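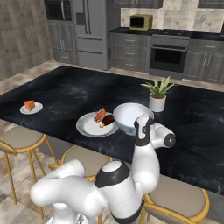
Museum Collections, Unit 4: Loans and Gifts

A loan leaves ownership with the lender. A gift transfers it, and the museum needs a signed deed before it can accession the object.

Case: the Kornden textiles. The Grilldale Museum borrowed 251 pieces in February and was later given 2 of them. Those two received new accession numbers. The loan numbers stayed in the file as a cross-reference.

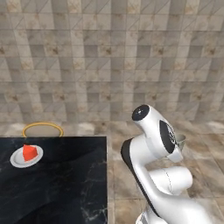

Who insures an object while it is on loan?
Usually the borrower, from pickup to return, at the value stated in the loan agreement.

Reading for next class: Rewi handbook, section on deeds of gift.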